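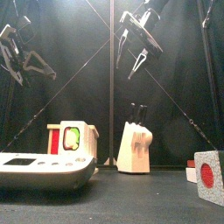
Knife block on the table, two grippers above, black curtain behind.

Small group tour became a coach tour of 26 people. What can I ask from the agency?

Tarun Uniyal

Good evening to all. I have read this board for a long time and it is my first post, so please excuse me if it is in the wrong section.

In January I booked a tour of the coast with Vuva, for my wife and me. It starts in Brarnport and ends in Voyle. The full price for both of us was $3483, with hotels, breakfasts, transport and an English-speaking guide. We do not go on such trips often and we chose this one for a single reason, that it was listed under "Small Groups." We had done a big coach tour before, with another company, and my wife did not enjoy it at all. She walks slowly after a knee operation, and with so many people she was always the last one back to the bus and everybody was looking at her.

Last week I received an email from Vuva with the title "Good news about your departure." The good news is that our group is now combined with a group of another operator, named Promell, and we will be 26 travelers in one coach. The hotels in Brarnport are the same. In Voyle the hotel is changed to one which is outside the old town. The boat trip is still there but it is now "subject to conditions," and I do not remember reading these words before.

I telephoned to Vuva. The lady was polite. She told me that the tour is the same tour, with the same places, and that the number of persons is never guaranteed. She offered me a voucher for a future trip. I did not accept and I did not refuse, I said I will think.

My confirmation letter does not mention the size of the group. But the web page did, I am sure of it, I read it many times with my wife before paying. Now the page shows different text.

I would like to know:

Is it normal that they can do this? May I ask for a complete refund, or only for a part? If I answer the email and say "thank you, received," does it mean I have accepted the change? We paid the deposit by credit card and the balance by bank transfer, if this is important.

I do not want to fight with anybody. If the tour can still be good, we would prefer to go. Thank you for your patience with my long message.

Elis Vaughan

They all do this now. I was on a trip with Promell, it was fine, the guide was funny and the lunch was included. Take the voucher and go, you will be happy when you are there.

Ffion Ifans

Dear Tarun, I am sorry about your trip. I worked in the reservations office of a travel agency for many years (not Vuva and not Promell, and I have no connection with them), so I can tell you how such a case usually goes. I am not a lawyer, and the rules depend on where you live and where the company is registered. Please check this first, as everything else depends on it.

I begin with the easiest of your points. Do not write "thank you, received" and stop there. In most cases a simple confirmation of receipt is not an acceptance, but why give them something to discuss? Write instead that you have received the message, that you do not accept the changes at this time, and that you are waiting for more information. Three lines are enough. Do it by email and not by telephone. If you have to telephone again, send a short email afterward with what was said and the name of the person.

Look also at whether their email gave a limit for your answer. Some companies write in small letters at the end that they will consider the change accepted if they do not hear from you. I do not say that this is always valid, but it is much simpler to answer in time than to argue about it later.

Now the group. In your booking conditions there must be a part about changes made by the organizer. Usually it separates small changes from important ones. For a small change they only have to inform you. For an important one, in many places, you have the right to choose: accept the new tour, sometimes with a lower price, or cancel without a fee and get your money. Changing a hotel for another one of the same class is usually treated as small. Moving from a small group to a full coach is a matter where I have seen both opinions, and it depends very much on how the tour was sold to you. If it was sold as a small group tour, in a section with this name, you have a good argument.

So you need the proof of what the page said. You wrote that the page is now different. There are some places to look:

The emails you received before booking. Agencies send many promotional messages, and often the description is copied in them from the web page. 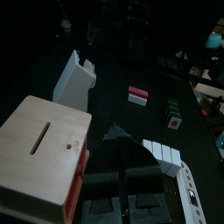
The brochure in PDF, if you downloaded one. Look in the downloads folder of the computer and also of the telephone, many people forget the telephone.

The public web archives, where you enter the address of the page and see older versions of it. It does not save every page, but for tour companies I have often found something. Save what you find with the date visible on it.

Other sites that sell the same tour. The resellers are slow to update their text, and one of them may still show the old description today.

Then the boat. "Subject to conditions" can mean only the weather, and this is honest, no captain will go out in a bad sea. But it can also mean a minimum number of people, or that the ticket is now paid separately. Ask them directly which conditions, and ask what you receive in exchange if the boat does not leave.

About the hotel in Voyle, I would ask how far it is from the old town on foot and whether there is transport in the evening. With the knee of your wife this is a reasonable thing to ask, and I would mention it in writing. Do not mention it as a complaint. Say it as information they need for the organization. A company which knows that a traveler walks slowly and then puts her in a hotel far from everything has a weaker position.

For the money: I would not accept a voucher at this point. A voucher has an end date, it is often for one name only, and if the company has difficulties you will stand in line with everybody else. If you want to go on the trip, ask for a reduction of the price in money. If you do not want to go, ask for the whole $3483 back and say on which paragraph of the conditions you base it. The part paid by card can sometimes be disputed through your bank if Vuva refuses, but read the bank's time limits. The bank transfer is more difficult to get back this way. I would keep the card dispute as the last step and not talk about it in the first letter.

You can write something like this:

"I booked this tour as a small group tour, as it was described on your website at the time of booking. Your message informs me of a group of 26, a different hotel in Voyle and new conditions for the boat trip. I consider these to be important changes and I do not accept them at present. Please tell me which options you offer, including a refund of the full amount, and the reduction of price if we decide to travel."

Polite and short. Do not put the story of the other coach tour in it, even if I understand it very well.

Tarun Uniyal

Dear Ffion, thank you very much, it is more than I hoped. I found the brochure in the telephone, exactly as you said. On page 2 it is written "small groups, relaxed pace." It does not give a number. Do you think it is still useful? I have sent your text to them this evening, with the page attached.

Ffion Ifans

Yes, it is useful. A number would be better, but I do not think many people would read "relaxed pace" and imagine a full coach. Keep the original file and do not rename it.

Cadi Harries

I did this route with Promell two years ago, so I can add something practical in case you decide to go.

The coach was comfortable, with the steps a little high at the front door. The middle door was lower, and the driver opened it for an older gentleman when he asked. Your wife can ask the same. They change the seats every day so everyone gets a turn near the front, but if you write before the departure they can reserve two front seats for a medical reason. Ask for this to be confirmed by email, the guide on the first day did not have any list.

In Brarnport most of the walking is flat. The climb is in Voyle, from the lower square to the church, and it is quite steep with old stones. Our guide went fast there. Some of us stayed down in the square for coffee and met the group afterward, and it was no problem.

The boat did not leave in our case, because of wind. We were given a visit to a fish museum instead, and no money. I did not ask for any, so I cannot say if they would have paid.

I agree with Ffion about the voucher. My sister had one from a different company and the dates she wanted were always full.

Tarun Uniyal

Thank you, Cadi, the information about the middle door is very good for us. Vuva has answered me this morning. They now offer a reduction in money, or a full refund if I decide before the end of the month. They also write that the hotel in Voyle has a shuttle until ten in the evening. My wife wants to see the church, with the stones or without. We will talk about it tonight and I will write here what we have chosen.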